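Drunbridge Community Center Opens Accessory Sorting Table for Clothing Exchange

The Drunbridge Community Center has added a small accessories section to its annual clothing exchange, which returns to the main hall in June. Hair clips, barrettes and costume jewelry will be offered alongside coats, shoes and children's wear for the first time.

The center received 52 bags of donated items during the spring collection. Many contained loose accessories mixed in with clothing, according to Natsumi Ogura, programs manager at the center. In previous years these pieces were set aside and passed on to the Morgan Street thrift store.

"Small items are easily lost at the bottom of a bag, and families were asking for them," Ogura said. "Sorting them by type allows visitors to find what they need without searching through a bin."

Sorting began last month in the upstairs meeting room. Hair clips are placed upright in divided plastic organizers, while earrings and other small jewelry are kept in separate lidded containers until they can be matched and carded.
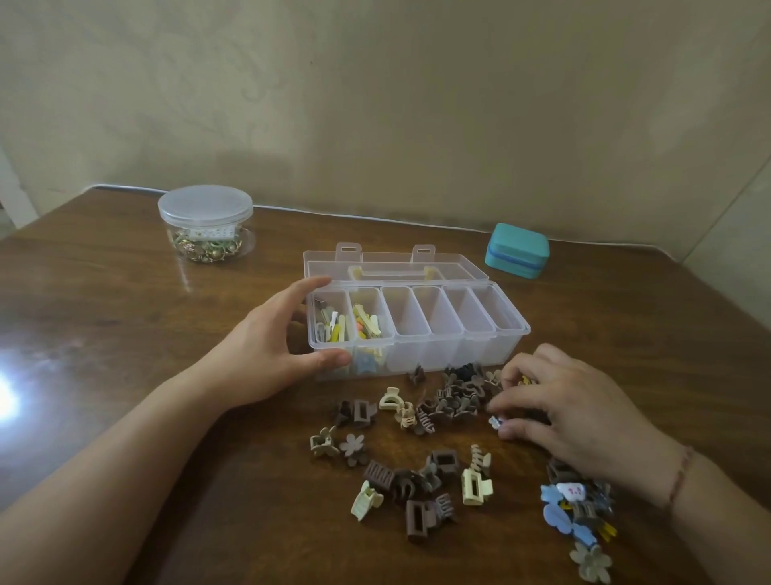

Small hair clips are sorted into a six-compartment organizer, with gold-toned jewelry held in a round container.

Damaged clips and single earrings will not be placed on the tables. They will go to the center's after-school craft program, led by Evie Hartley, for use in decorated frames and greeting cards.

Accessories will be available at no charge to registered households, with up to 50 households admitted in each session. Two sessions are planned, one in the morning and one in the early afternoon. Doors open at 9:30 a.m. Visitors are asked to bring their own bags.

Residents who wish to donate accessories may leave them at the front desk during regular hours. Items should be clean and placed in a sealed bag or box, separate from clothing. The center is unable to accept watches, fine jewelry or opened hair care products.

Registration forms are available at the front desk and at the Drunbridge Public Library. Questions about the exchange may be directed to Natalina Marino in the programs office.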